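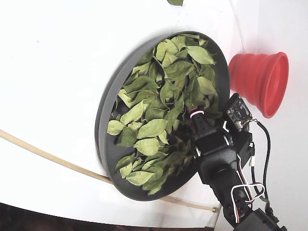

Review: Grorkwood round tray and Drovura folding cup, after one winter of dried leaves

I dry leaves at home for tea and for the kitchen, and for a long time I did the last part of the work badly. The drying itself was fine. But afterwards the leaves went from the drying rack to a soup plate, from the soup plate to a newspaper, and from the newspaper into the jar, and at each step I lost some of them to the floor. In February I bought two things to make this better: a round shallow tray in dark grey from Grorkwood, and a red silicone cup from Drovura that folds flat. I use them together, so I review them together.

I should say first that English is my third language, so please excuse me if a sentence is a little stiff. I also paid for both things myself, in the shop Acheampong, where the lady let me put my hand flat inside the tray before I decided. I think this is a good test for a tray. If your hand has no space, you will not be able to sort anything in it.

The tray

It is round, low and matte, with a thick raised rim. The rim is the reason I chose it. A flat board looks nicer on the table, but dried leaves weigh almost nothing, and when you breathe out too strongly they travel. With a rim they stay more or less at home. I say more or less, as there is always one leaf that lands on the worktop outside the tray, and I have accepted this.

The dark colour is useful too. My worktop is white and shiny, and on white the pale leaves, the sage green and yellowish ones, are not easy to judge. On the charcoal floor of the tray I see at once which leaves are pale and which are deep olive. I also see the small broken bits, which I want to keep apart, because they go through my tea strainer and into the cup. On the soup plate (white, with flowers) I never found them in time.

How much does it hold? I fill it with one good heap and leave a bit of the floor free at one side, so that I have a place to push the sorted leaves. If I cover everything there is no space to work. For my jars, one heap is enough for one jar of 300 ml, if I press a little. Afia Quansah, my neighbour, has the same tray and fills it much higher than I do, and she is also happy, but she doesn't sort. She only uses it to carry.

Now the less good points. The matte surface keeps fingerprints. If you have hand cream or oil on your fingers, you will see each finger until you wash it. Leaf dust also shows, a kind of light green powder that sits in the corner where the floor meets the rim. A dry brush takes it out. I use an old pastry brush. With a wet cloth it becomes a paste and you need to wipe three times, so do the brush first and the water afterwards.

The second point is pouring. A round rim has no spout, and when I tip the tray over a narrow jar, the leaves come in a wide curtain and half of them fall beside. On the shop's card it was written "for serving and sorting", and pouring was not mentioned, so I can't complain very loudly. But I would pay a little more for a small lip at one side.

The cup

For this reason I needed the cup. It is bright red, with walls in folds like an accordion, and narrow at the bottom and wide at the mouth. You push it down and it becomes flat, you pull it and it is a cup again. The seller suggests it for camping. I have never been camping with it. In my kitchen it is the scoop.

I lay it on its side on the worktop when I don't need it, and it doesn't roll far, because it is narrower at one end and only turns in a curve. When I need it I hold the mouth against the floor of the tray and push the leaves in with the other hand. The silicone is soft, so the edge follows the tray a little and doesn't scratch it. Then I squeeze the mouth together with two fingers to make a beak, and the leaves go into the jar very obediently. The squeezing is the best thing about it. No metal scoop can do this.

It takes 200 ml when it is pulled out completely. I measured with water. With leaves this says not much, as a cup of whole leaves weighs nearly nothing and a cup of crushed leaves is a different matter.

My complaints about the cup are these:

The folds collect dust. When you have used it for leaves you must pull it fully open and rinse it inside, and then leave it open to dry. If you fold it too early, you will find a damp ring in it the next day.

It had a smell when it was new. I put it in hot water with a spoon of baking soda overnight, two times, and after that the smell was nearly gone. For tea leaves I would not skip this, because dried leaves take any smell they can find.

It sometimes folds by itself when I push too hard against the tray. This happened often in the first week and is rare now. Perhaps the cup has changed, perhaps I have.

Whole leaves or crushed?

A friend, Wiebke Weidemann, asked me why I take so much trouble to keep the leaves whole, when they will be broken anyway. My experience is that whole leaves keep the smell longer in the jar, and I break them only when the water is already boiling. For this you need tools that are gentle. A heap in a shallow tray lies loose and there is air between the leaves. In a deep bowl the lower ones get crushed when you put your hand in to look for stems. This is the main argument for a shallow tray and I didn't understand it before I owned one.

If you work with crushed herbs only, for example oregano or mint for cooking, you can save your money. A bowl and a spoon will do the same job for you.

Other things I tried

Before these I had a bamboo tray from Fakton, model 907. It was light and pretty and it was cheaper. But the small pieces went into the gaps between the strips and I was taking them out with a toothpick. I gave it away, and it now carries bread in another house, for which it is very good.

I also tried a sheet of baking paper folded in the middle. For pouring into a jar, it is still better than anything you can buy. For sorting it is hopeless, it moves every time you touch it.

Price and where I would put my money

I don't write the prices, because they were different in the shop and on the internet, and different again when I looked last week. The cup was the cheap part. If you can buy only one of the two, and you already have any dark plate with an edge, buy the cup. If your plates are all white like mine, start with the tray.

The tray gets four stars out of five from me, with one star away for the missing lip and the fingerprints. The cup gets four as well. I would give it more if the folds were easier to clean, and I would like it also in a larger size, for the autumn, when I fill 100 small paper bags for the school sale and the 200 ml become a long evening.

Updated 29 Mar 2026: one reader asked if the tray can go in the dishwasher. There is no sign for it on mine, so I wash it by hand with mild soap and dry it with a towel. The cup goes in the upper basket, open, and comes out fine.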